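Bruswood cutting board, the small one – three months in

Kitchen boards and prep stuff / user reviews
Posted by Kalliopi Tsoukalas

Short version: good board, buy it, skip the oil they push at checkout. Longer version below, typed fast, kettle's on.

Got this from the Branusgate outlet when my old plastic one finally went gray for good. I wanted something small enough to live on the table instead of taking over the counter. Light wood, plain, brand mark running vertically near one end, metal ring for hanging. I don't hang it. Ring is handy for dragging it out of the cupboard though.

Size. Fine for one veg at a time, or a few slices of lemon and a bit of radish. Not a roast. Not bread for six. If you cook big you want the next one up, which I have used at my sister's and it weighs a ton.

Surface. Smooth out of the box, no splinters, no glue smell. First wash raised the grain a little, I gave it a quick rub with fine paper and it's been OK since. Knife marks – yes, a few, from my one decent knife. The yellow plastic knife leaves nothing at all. That one is my niece's really but it does soft stuff perfectly well and I've stopped putting it away.

Slipping. My main gripe. On bare tile it skates. On a matte mat it stays put, even when you lean on it. So budget for a mat if you don't own one. Mine is a taupe brown thing that covers the whole table and hides tea better than you'd think.

Smells. Onion hangs around a day. Lemon and salt sorts it, leave it ten minutes, rinse, stand it on edge to dry. DON'T leave it flat in a puddle, mine started to cup in week two and took days to come back.

Goes with. I keep the Rabbit tray next to the prep stuff, white one with the little "hi" rabbit in the corner. Chopped things go straight from board to tray and the tray goes to whoever's hungry. Ice in the pink tub if it's a drinks day. Folded dark cloth within reach, always.

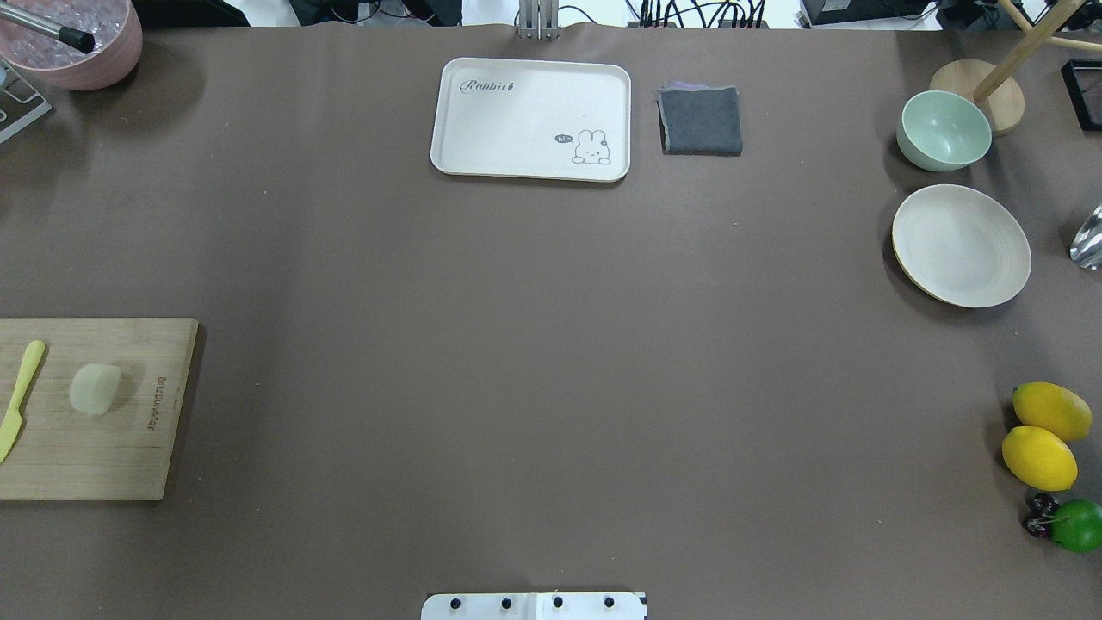

What I didn't like

The ring, a bit. Sticks out on the side and catches on the drawer front. Also the label on the underside came off in about forty pieces and the last of it is still there.

The care leaflet is useless. Two paragraphs on the Nikzad conditioning oil (200 ml, sold seperately of course) and nothing on how to dry the thing. Plain mineral oil from the drugstore, once a month, has done fine.

Delivery was slow too. Eight days to Cendthorpe, and the box had been opened and taped again. Board was fine. I asked for the shipping back and got it, so fair enough.

Anyone with kids: it's a good starter board. Lemon slices are the thing to begin with, they stay where you put them and there's a rind to aim for. We do the slices first, park them at the edge by the ring, then a chunk of something white and firm in the middle for the yellow knife. The pretend fruit stays off to the side. It looks nice there and stops people asking for snacks.

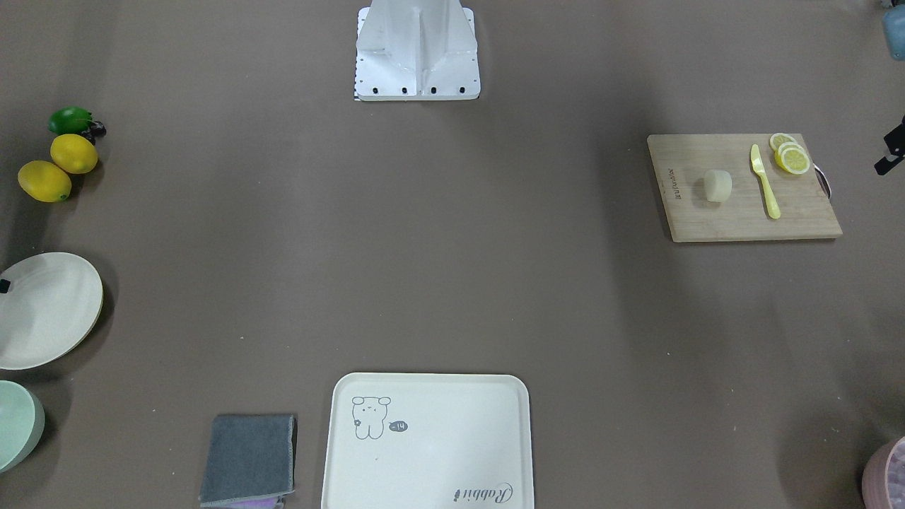 Cendthorpe, 5 Jun 2022

Adding to this after a few emails. Miklós Bodnár asked if it can go in the dishwasher. No. I mean you can, once. He also asked about the larger size and whether the ring is the same, I think so but go check the listing, I only used it for an afternoon.

Somebody else wanted to know if the brand mark wears off. Not so far. I scrub right over it and it's still dark.

Would I buy again – yes, same size. Four out of five. Would be five with rubber feet, or even a little groove to catch the lemon juice. Will update in September if it cracks or anything.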